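Print this page | E-mail this page

Section 6: Setting up an entrance test session in Letlow

Read all of this before you open registration. Most of the calls we get in March come from skipping step 2.

Before you start
- Coordinator login (not the invigilator one)
- Seat list from the school office
- Paper code from the exam board letter

1. Log in. Sessions > New. Pick "Entrance test", not "Term test". Can't be switched later.

2. Enter the paper code exactly as printed, capitals and all. Save. Wait for the green bar.

3. Import the seat list. CSV only. One candidate per row, roll number in the first column. If the roll numbers lose their leading zeros, your spreadsheet did it. Format the column as text and export again.

NOTE: Names with accents or apostrophes (Vukčević, D'Souza) come through fine if the file is saved as UTF-8. Otherwise garbage on the admit cards. 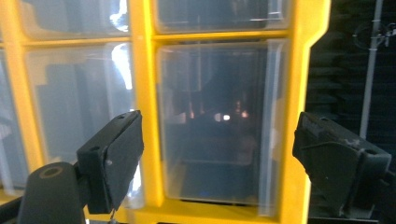 Yellow storage organizer with clear drawers

4. Set the cutoff. Two boxes: overall, and per subject. Both need a number. Leaving the subject box blank is read as zero and everybody qualifies. Prandevholm campus did this last year, 106 on the merit list and the whole thing had to be pulled.

5. Category relaxations go under Cutoff > Rules. Add them one at a time and save after each. Do not paste a block in, only the first line is kept.

CAUTION: Changing a cutoff after results are published re-ranks everyone straight away. No undo. Get a second coordinator to sign off first. At Itivik thats Karthikeyan Joseph, at Maes it's Ermira Vukčević.

6. Assign rooms. Auto-fill works by roll number. Extra-time candidates have to be moved by hand, so do them last or auto-fill will move them back.

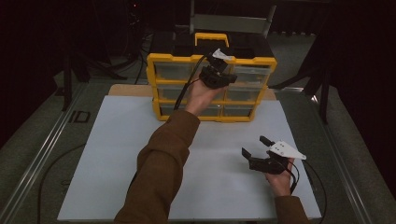 7. Print admit cards. Check 2 from each room against the seat list before you run the lot. Photo missing = candidate didn't finish the form, send them the reminder from Sessions > Incomplete.

8. Lock the session by 6 p.m. the evening before. Unlocked sessions wont accept answer sheets.

If the lock button is gray: a room is over capacity, or a cutoff box is empty. Fix, save, refresh teh page.

Still stuck? Ask Sorcha Geddes on the Letlow desk. Have the paper code ready.

Next: Section 7, Scanning answer sheets

Print this page | E-mail this page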